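Tidy-up run, two arms, bedroom carpet

Part three of the home build. Arms mounted, gripper cables tied back? Good. Clear 2 m of carpet, scatter some rubbish, put the bin where the left arm can get it. Lamp cords up off the floor.

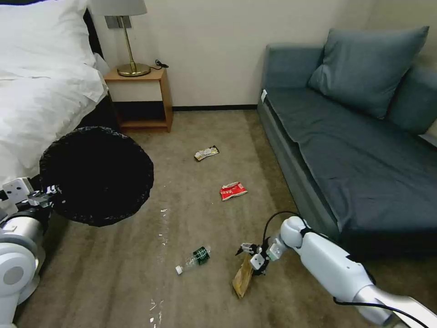
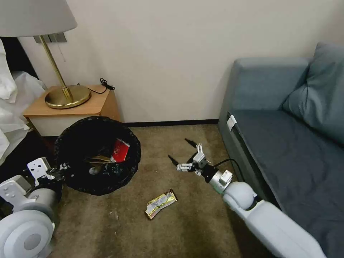
Bin and wrappers, carpet between the bed and the sofa.

Steps, quick:

Drop arm speed to 30 percent. Seriously.
Left gripper takes the bin by the rim — not too hard, rims fold.
Right gripper comes down open, fingers spread. Close slow.
Wait 300 ms after closing, then lift. Shorter and it drags teh wrapper.
Soft stuff first, bottles last.

Kittipong's Indik config has the wrist limit at 61 degrees, keep it there or the cable loop snags. Colour thresholds next time, still fiddling with thm.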